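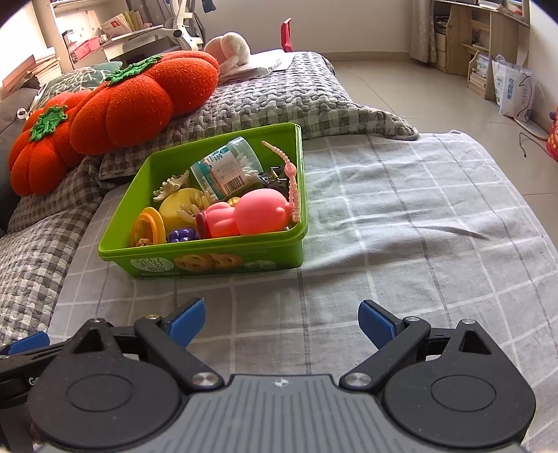 Call for participants: sorting and storing small children's items at home

Trelbridge is recruiting households for a home study on how families group small items when they put them away. We are interested in mixed contents: teethers, play food, soft toys, and the cotton swabs and clips that end up in the same box.

Who can take part
Adults 18 or older who live with at least one child under 9. One adult per household. You need a bed or other flat, padded surface large enough to lay items out, and one open plastic box that can be lifted with both hands. Prior participation in the Statley shelf study does not exclude you.

What you will do
Each household completes 2 sessions of 32 minutes. In session A you empty the box and refill it in any order. In session B you refill it by category, using the printed category sheet. Large soft items such as cushions and plush toys stay on the bed, outside the box. Toys with detachable parts are to be packed assembled where possible.

Items that do not qualify: glass, batteries removed from their housing, liquids, medication.
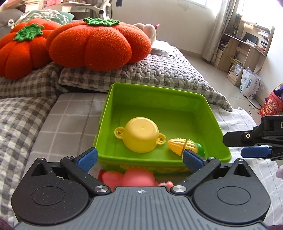

Ivgate, November

Session B categories are play food and cookware, teethers, figures, personal care, and other. A toy pot and a toy corn cob belong to the first category. Plush toys have no category and are recorded on the back of the sheet. If an item fits more than one category, choose one and write the second in the margin.

Payment
$519 per household, paid by check after both category sheets have been received. No partial payment is made for a single session.

How to apply
Send your name, ZIP code, the ages of the children in the home, and the inside length, width and depth of your box to Estrella Palacios, Household Studies, Trelbridge. Applications close Sunday at 5 p.m. Questions about session times go to Jinlong Dong. Applicants will be notified by email. Incomplete applications are not kept on file.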